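Kerubo Mabula
Sculptor and mould maker. Bronze, plaster, the occasional repair.

1/ Notes on moving a figure from plaster to bronze, as several people asked after the Vekari piece went up. The figure is a standing woman, a little over life size. The clay took a winter and the plaster took two weeks.

2/ The plaster was cast from a waste mould in 2 halves, with separate caps for the hands. I keyed the seam along the back of the arm and down the outside of the leg. Seams on a flat plane show. Seams on a turning edge can be chased out.

3/ Shellac first, three thin coats, then a light wax. Thick shellac fills the tool marks, and the foundry will copy the filled surface faithfully.
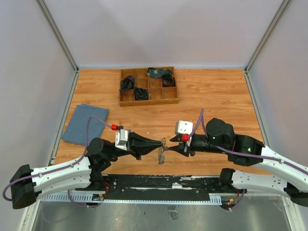 4/ The foundry (Julleo) cut the plaster at the waist, both wrists and the neck. I asked for a stepped joint at the waist and plain joints elsewhere. A stepped joint locates itself when the bronze sections are welded back together. A plain one needs a jig.

5/ Rubber moulds came next. Brushed silicone, four layers, with a plaster jacket over the top. Allow for the weight of the jacket. The torso section needed two people and a hoist.

6/ Wax thickness was 5 mm in the body and slightly less in the fingers. Check it with a pin before the core goes in. I found one thin patch behind the left knee and built it up from the inside. 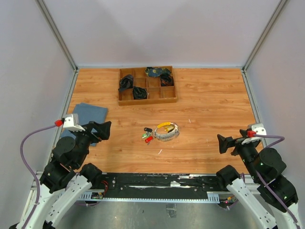

7/ Metal. The finished bronze weighs 260 kg without its fixings. The melt was larger, to cover runners, risers and the cup. Pour temperature was the foundry's decision and I did not argue with it.

8/ Chasing took longer than I had quoted. The waist joint closed well. The neck was out by a small amount and had to be cut and reset - my fault, as I had let the plaster head dry on its side.

9/ Patina is liver of sulphur under ferric nitrate, applied hot, then waxed. Flullo wanted it green. Outdoor bronze in that position will go green by itself, unevenly, and I would sooner leave it to do so.

10/ Cost, for those who asked. Rubber and jackets came to some 3,000 pounds. The stone base was quoted separately and the lettering on it was another 1,000. My own time is not in either figure.

11/ The plaster sections are back in my store and will be rejoined in September. The wrists first, then the neck. If anyone has used stainless dowels in old plaster without cracking it, I would like to know what diameter.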